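Stekurville Students Teach Grippers to Sort the Chopstick Drawer
By Agnes Aasen
Tuesday, 4:15 p.m.
Last updated: Tuesday, 6:40 p.m.
3 min read

A student robotics club in Stekurville is spending October on kitchen chores. Its seven members are recording themselves putting wrapped chopsticks into a plastic utensil caddy, using hand-held grippers in place of their fingers. The recordings will be used to train a robot arm to do the same job.

The project is called Fokodo. It is led by Định Mạch, a senior who joined the club two years ago to build racing cars and switched to arms last spring.

"We wanted a task everybody has done at home," Mạch said. "Then we tried it with grippers and found out how much your fingers do for you."
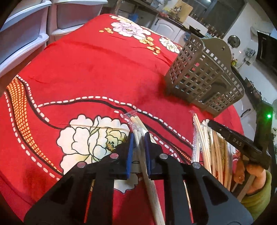

Why practice on chopsticks instead of blocks? Blocks have flat sides and keep their shape, so the club's earlier software handled them well after a few weeks. Chopsticks are thin, they roll, and the wrapper can slide when it is squeezed, which gives the students harder examples to learn from.

The club has logged 911 recordings so far and wants 4000 before it starts the main round of training. Each member signs up for short sessions after school. A recording is thrown out if a packet lands on the floor or if the person holding the gripper reaches in with a bare hand to fix something.

Mạch said the first week went slowly. Members kept approaching the sticks from straight above and pinching only the wrapper. They now come in at a low angle and try to close on the wood near the middle.

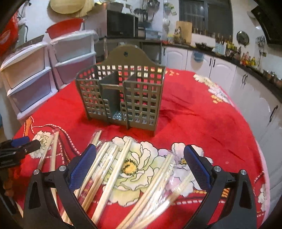

They have also started changing the starting layout between recordings, so the software does not learn one arrangement by heart. Two students keep a shared spreadsheet of which layouts have been used.

The club received $300 from Lenov, a local repair shop, which went toward storage drives and replacement finger pads. Thái, a restaurant on the same street, gave the chopsticks.

Training is set to begin once the recordings are finished. The club plans to show the arm at the school's winter open house, where visitors will be able to set out the packets themselves.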